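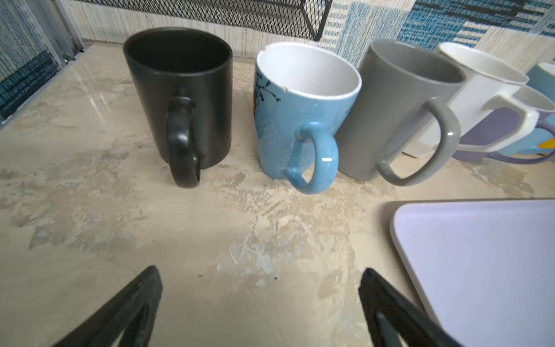
4.2 Comparing the fingers on mugs

We come now to the part of the study that took the most time and, we are happy to admit, gave us the most pleasure. Readers who have followed us this far will remember that the arm, the wrist camera and the Zirkedetti controller were kept the same from start to end, and that only the fingers were changed. We tried 3 designs. The first, which we call the Gidham fingers after the workshop where they were drawn up, is a slim pair that narrows toward the tip. The second, Clundus, is blunter and has a soft pad. The third, Yorath, bends a little along its whole length when it meets something firm, and we had high hopes for it from the beginning.

Mugs may seem a humble choice of test object, but we have grown fond of them. A mug can be taken by the handle, by the rim or around the body, and each of these asks something different of a finger. The 6 mugs in Figure 3 also differ from one another in ways that matter to a gripper. The black one has a thick looped handle, the tall gray one a long and thin handle, and the white one next to it a squared handle like an open rectangle with rounded corners. The light blue mug has a chip in its rim, and we kept it in the set on purpose, as cups in a real kitchen get chipped and go on being used for years. Standing them in a slanting row on the counter meant that some were partly hidden from the wrist camera at the start of a run, and the controller had to work out an approach with less to go on than it would have liked.

Over the full comparison we made 690 grasp attempts. After each one, the person at the desk wrote down where the fingers had closed, whether the mug left the counter, and whether it was still held at the end of the lift. We did not ask for more than that. In an early round in July we had used a much longer form, and what we got for our trouble was a great many half-filled pages and some rather tired colleagues.

The Gidham fingers were the easiest to live with. Their narrow tips went through handles without much fuss, and they blocked less of the camera's view on the way in, so the controller could keep correcting until quite late. Their weakness was the plain body grasp, where a small error in height was enough to tip the mug before it was properly held. Clundus behaved in nearly the opposite way. Around the body it was calm and sure, and we could start it from a fairly poor position and still expect a good hold, but the wider tips often met the handle from outside and pushed the mug along the counter. Most of our arguments over lunch were about whether such a push ought to count as a failed grasp or as a failed approach. We settled on the second, and all the results in this section follow that rule.

Rim grasps were harder to judge than we had expected. With one finger inside the mug and one outside, everything depends on the controller having a fair idea of where the lip is, and the view from the wrist changes quickly over the last part of the descent.
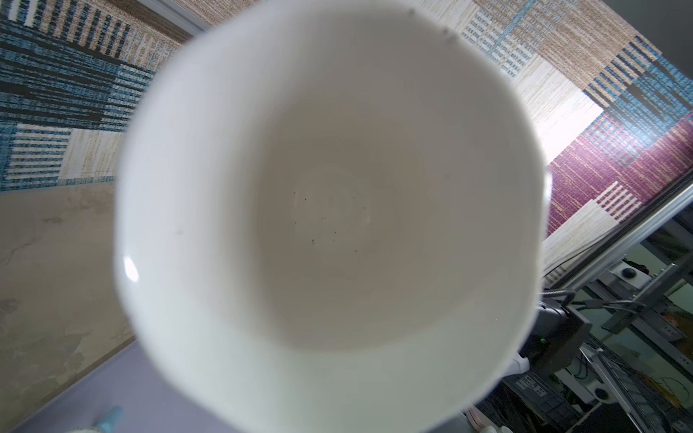
A pale interior with soft shading gives the depth estimate very little to hold on to, and bright glints near the lip can pull it away from the true edge. For that reason we let the controller pause once above the rim and take a second reading before going down. The pause made each run slower, which the more impatient among us complained about, but it was applied to every finger design alike and so the comparison remains a fair one.

Yorath is the design we find hardest to sum up. On a good approach it settled around the mug very nicely, and Gisela Oltmanns, who ran most of these trials, came to prefer it for the squared handle in particular. On a poor approach it bent away from the mug and closed on nothing. There were 19 attempts in which the wrist camera and the finger sensor disagreed about whether a mug was held at all, and going back through them by hand took us the better part of an afternoon. We have left these attempts out of the comparison of the designs and come back to them in Section 4.3, where the timing of the two signals is discussed.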